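Home | Units | Week notes | Readings | Contact

Murnelby Short Courses: Teaching Robots by Hand and by Remote
Posted in September by the unit tutor
Reading time: 3 minutes

Week notes: showing the robot what you mean

Okay, picking up where we ran out of time. We'd got as far as the two ways of giving a demonstration, and I'd promised to write up the second one properly because my whiteboard was a mess by then (sorry to everyone on the left side of the room).

First way: you grab the arm and move it. The fancy name is kinesthetic teaching. You put the robot in a floppy mode where the motors hold up the arm's own weight and nothing else, and you walk it through the job. It's lovely for simple jobs, and you can feel straight away when you've run into something. The trouble starts with two arms and a handful of fingers. I've only got two hands myself, and steering a wrist uses up both of them! Your own body also gets in the way of the cameras, so the recording ends up with a big chunk of your elbow in it.

Second way: teleoperation. You stay out of the picture and drive from somewhere else, with gloves, a headset, a pair of smaller leader arms, or (in the old days) a row of dials. I still have a handout from 1995 that spends most of a page on joysticks. Whatever you drive with, the robot logs its joint positions, its finger positions and its camera views, all on the same clock. That log is the demonstration. When I mark your Curine logs, the clock is the first thing I check, so please check it before I do.

Now, laundry. I keep coming back to it in this unit because it mixes hard things with soft things. A washer door is rigid and swings on a hinge, so your hand has to travel along an arc whether you like it or not. Clothes have no fixed shape at all. You can do the door beautifully and then lose ages on a single sleeve.

Here are two views from the same laundry session, one from down at the hand and one from up at the head.
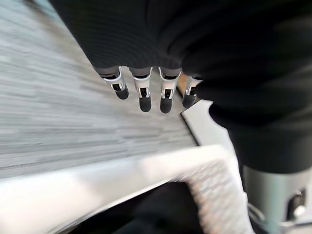
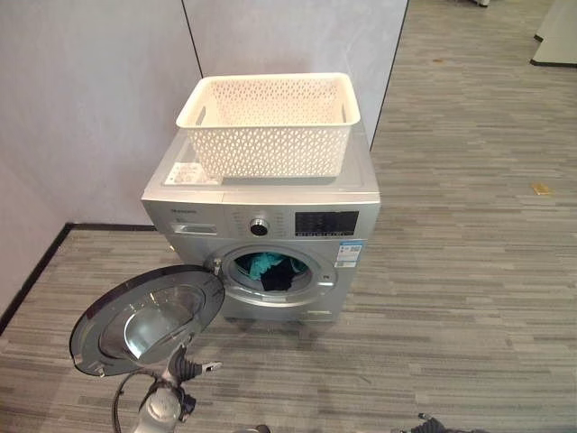
Can a robot learn a job from just one demonstration?

It can copy one, but it usually can't cope when something changes. If the door is open a bit less or the shirt is bunched up differently, a plain replay will reach for the wrong spot. You want a spread of demonstrations with the starting position changed a little each time.

So how many is a spread? For the Navarrete exercise I ask each group for 10, and I know that sounds mean when you're sitting there with sore shoulders. Last term's class pooled theirs and we ended up with 112 usable runs, enough to train something that was worth watching. Keep the untidy ones where you missed and then fixed it, by the way. A robot that has only ever seen perfect runs has no idea how to get out of trouble. Throw out the runs where you gave up halfway, or where the logging dropped out.

A few things about driving style, since I got asked this a lot at the break:

Go slower than feels natural, but keep moving. Long pauses are a real nuisance. The learner sees the robot sitting still, decides that sitting still is part of the job, and then it freezes at exactly that spot. If you need to think, think before you hit record.

Pick one way of doing the job and stick with it. If half your runs push the door from the outside and half hook it from the rim, the learner may try to average the two and do neither.

Use the camera views, even if you're standing right next to the robot. If you can peek around the side and see something the robot can't, you'll make moves that it has no way of explaining to itself. I cheat at this all the time and my data is worse for it.

Mind your fingers and the robot's. With door jobs I like to push with the side of the hand, as fingertips take a beating against a hard edge.

For next time: read the Zustside booklet up to the bit on retargeting (how your hand's shape gets turned into the robot's hand shape, when the two don't match). Then write half a page on a chore you did at home this week. Break it into stages, and mark the stage you reckon would be hardest to show by remote. Bring it on paper if you can, we'll be swapping them around.

Labs open at 3 as usual.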